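情報共有 > ビルブリッジ共用室 > 打ち合わせ記録 > 8月

ビルブリッジ共用室 机まわりのお手入れに関する打ち合わせ 議事録

時間:午後3時より
場所:345号室
出席:アルリンド・アマラル(進行)、ミンットゥ・リーヒマキ、ヘミ・ハインズ、トゥー・フィー(記録)
欠席:ヨーナス・ヤースケライネン(事前にメモをいただいています)

暑いなかお集まりいただき、ありがとうございました。冒頭、リーヒマキさんが冷たい麦茶を淹れてきてくださり、それをいただきながらの、いつもどおりのんびりした始まりとなりました。記録のほうも少々のんびりしておりますが、お時間のあるときにお読みください。

1.前回の宿題の確認

引き出しの中身の仕分けは、ハインズさんがほとんどお一人で進めてくださいました。本当にありがとうございます。インクの出ないペンは処分済み、まだ書けるものは色ごとに輪ゴムでまとめてあります。持ち主の分からない鍵が一本残っており、こちらは入口の小皿に来月まで置いておくことになりました。お心当たりの方はそっとお持ち帰りください。

棚の札の貼り替えは、まだ半分ほどです。アマラルさんから「字が小さくて、夕方になると読めない」とのご意見があり、残り半分はひとまわり大きな字で作り直します。すでに貼った分との大きさの違いが気になるという声も出ましたが、まずは読めることを優先しましょう、という話で落ち着きました。

2.共用スマートフォンの拭き方

今回いちばん長くお話ししたのがこの件です。手から手へ渡るものですから、指の跡がつくのは仕方のないことなのですが、使い終わった人が拭くのか、次に使う人が拭くのか、これまで何となくで済ませてきました。

フィーからは、使い終わった人が拭いて戻す案を出しました。ハインズさんは逆に、使う前に拭くほうが自分の手元で確かめられて気持ちがよいとのお考えです。どちらももっともで、しばらく行ったり来たりしましたが、アマラルさんの「戻すときに一度、あとはお好みで」というひとことで、皆さんうなずかれました。

拭き方については、リーヒマキさんが次のようにまとめてくださいました。
・布は一度広げてから、手のひらに収まる大きさにたたみ直す。
・スプレーは本体に直接かけず、布のほうに軽く含ませる。
・背面、側面、画面の順に拭く。レンズのまわりは乾いた面でやさしく。
・終わったら布を広げて干す。丸めたまま机に置いて帰らない。

最後の項目では、何人かの方が少し目をそらしておられました。かく申す記録係もその一人です。

3.布とスプレーの補充

布はヌスティエの厚手のものを続けて使います。まとめ買いの見積もりは2813円で、封を開けていない分がまだありますので、発注は秋まで見送ります。ヤースケライネンさんのメモには「薄手のほうが角まで届きやすいのでは」とありました。これについては、次に注文するときに薄手を一枚だけ混ぜてみることになりました。

詰め替え用の洗浄液は、ドリテルの300ミリリットル入りで足りるとのことです。大きい容器のほうが割安ではあるのですが、置き場所の問題がありますし、何より持ち上げて注ぐのがなかなか大変です。購入はこれまでどおりムラカミの店頭で、一回1000円までなら相談なしで買ってくださって構いません。レシートは青い封筒へお願いします。

4.机の上に置くもの

はさみとペン立ては机の端に寄せておく、という点は全員一致でした。真ん中は、布を広げられるくらい空けておきたいというのがリーヒマキさんのかねてからのご希望です。小物については「今日使うものだけ」とするか「今週使うものまで」とするかで意見が分かれ、こちらは結論を急がず、しばらく様子を見ます。

スプレーの定位置もまだ決まっていません。使う人の利き手によって便利な場所が違うというお話で、左利きのハインズさんからは、いっそ手前の中央がよいのではとのご提案がありました。倒しやすいのではという心配の声もあり、次回までに各自で試してみることになっています。

机と布まわりの様子です。
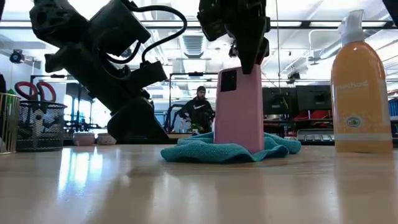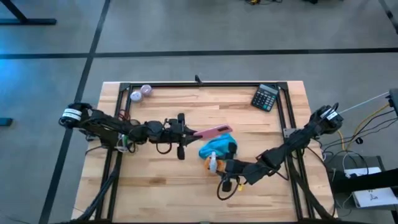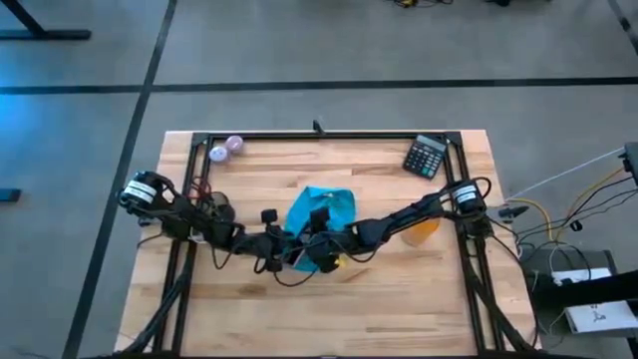
5.布を洗う当番

洗濯は、布が三枚たまったところで、その日最後に部屋を出る方が持ち帰るという今の形を続けます。ただ、アマラルさんが続けて何度も当たってしまっているそうで、それはあまりにお気の毒ですから、洗った方は戸棚の内側の紙にお名前を書いてください。二回続いた方は、次の回は遠慮なくお休みいただけます。

柔軟剤は使わないでください。拭いたときに筋が残りやすくなるように思う、とリーヒマキさんがおっしゃっていました。香りのよい布も捨てがたいのですけれど、ここは我慢いたしましょう。

6.その他

窓ぎわの椅子のがたつきは、ハインズさんが六角レンチをお持ちになって見てくださいます。それまでは深く腰かけないようお気をつけください。

また、ヤースケライネンさんのメモの末尾に、お土産のビスケットが戸棚の上の段に入っているとありました。会の終わりに皆で開けて、たいへんおいしくいただきました。ご本人の分はちゃんと残してあります。

決まったこと
・共用スマートフォンは、戻すときに使った人が拭く。
・布の追加発注は秋。薄手を一枚混ぜる。
・棚の札の残りは大きな字で作る(担当:アマラル)。
・洗濯した人は戸棚の紙に名前を書く。

持ち越し
・スプレーの定位置
・机に出しておく小物の範囲

次回は来月、同じ時間に345号室で行います。麦茶の季節が終わっていましたら、温かいものをご用意しますね。

記録:トゥー・フィー

関連する記録
引き出しの仕分けについて(7月)
棚の札の書き方メモ
345号室の鍵の受け渡し
椅子と机の修理のお願い

お問い合わせ|© ビルブリッジ共用室|ページの先頭へ戻る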